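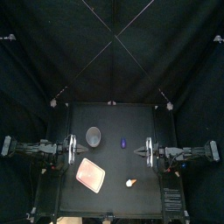
Ornwood, September

Dye shed notebook, carrying on from the last page because I ran out of room halfway down the walnut.

Right, so the walnut. I'd left the husks steeping in the big enamel bucket and they smelt absolutely rotten by this morning, like a pond with a shed in it. Strained them through the old pillowcase at half past eight, got the liquor into the pan and had it up to a bare simmer by ten. First skeins in were the Prumel wool, the four-ply, which I'd scoured and left soaking overnight. No mordant on these. Walnut doesn't need one and I wanted to see what the bare wool would do before I started fiddling.

What it did was go a lovely warm toffee brown in the first hour and then just sit there. I gave it another hour and I don't think it moved at all, so for next time: an hour is plenty, save the gas. The skein I left in the pan to cool overnight last month (bottom of the previous page, with the tea ring on it) is darker, but only by a shade, and it feels a bit harsher. I wouldn't bother again unless somebody asks for a proper dark brown.

Then the madder! I've been putting this off for weeks because the last lot came out the colour of a brick that's been left in a puddle. This is the new root, the Lallevau stuff, chopped quite coarse. I ran it through the coffee grinder (the shed one, NOT the kitchen one, please can we keep them apart) until it was like damp sawdust, then weighed out 306 grams dry into the muslin bag. Soaked it in warm water, poured off the first water, which was yellowish and a bit grim, and started again with fresh. I'm fairly sure that pouring off is what makes the difference. All the brown rubbish seems to come out first.

Temperature is the other thing. I kept it below sixty the whole way, standing over it like a hen. It crept up to sixty-four once when I was hanging out the walnut skeins, and I took it off the ring straight away and put a jug of cold in. No harm that I can see. The wool had been done with alum at my usual strength and a bit of cream of tartar, left to rest in a damp towel for two days, and it went in wet.

Results, in the order they came out:

Skein A, first dip, two hours. Real red. A proper orangey, tomato soup sort of red, and I did a small dance.

Skein B, same bath after A came out, two hours. Coral. Very even, hardly a streak on it, and I think I like it better than the red.

Skein C, same bath again, left in while I had lunch and forgot about it, so call it three hours. Peach, a bit patchy near the ties because I'd tied them too tight. Loosen the ties! I write this every single time.

Skein D, the Kourkoulas yarn, put in with C. It's a much shinier wool and it took the colour differently, pinker and paler, with a sort of bloom on it. I haven't got enough of it to play with, which is a pity, as I'd like to see it in a first bath.

Dropped a short length of A in a jar with a pinch of washing soda to see if it would shift towards the blue side. It did, a little, towards raspberry. Also tried one in vinegar, which went orange and rather cheap looking. Both lengths are stapled to the card in the back pocket, labelled.

Card numbering, while I'm on it. The last sample on the old card was 30, so today's start at 31 and that's the plain walnut. The madders follow on in the order above. If you're adding your own bits please write the number in pencil on the card AND in this book, as I've got two mystery greens from the spring that could be weld over indigo or could be anything at all.

Water: still using the butt by the door. I tested it against the tap with a scrap of alum wool in two jam jars and the madder came out brighter in the tap water, which surprised me for a moment until I remembered it likes it hard. So for reds use the tap, and keep the butt for everything else. If the butt's all we've got, a spoonful of chalk in the bath ought to help, but I haven't tried it at full size yet.

Rinsing took ages. Skein A bled through five bowls of water and was still giving off a bit of pink in the sixth, so I've hung it up as it is and will wash it again when it's had a week to cure. B and C were clear by the third bowl. I don't know whether A had simply taken up more than it could hold, or whether the root was ground so fine that some came through the muslin. There was certainly grit in the bottom of the bowl. Double up the muslin next time.

The spent madder is in the lidded tub under the bench. Don't chuck it! There's easily another pale pink in there and I'd like to try it on the linen offcuts, which need doing with alum first anyway, and probably something tannic before that. Oak galls are in the tin on the top shelf, a bit dusty.

We're low on alum, nearly out of cream of tartar, and the small thermometer has a gap in its red line again so ignore whatever it says. I've been using the long one.

Next: weld, if the patch behind the shed hasn't gone over. Had a look at four o'clock and the tall ones are mostly seed now, but there are some decent leafy bits low down. Cut those first thing, use them fresh, and get the alum skeins soaking tonight. They're in the sink.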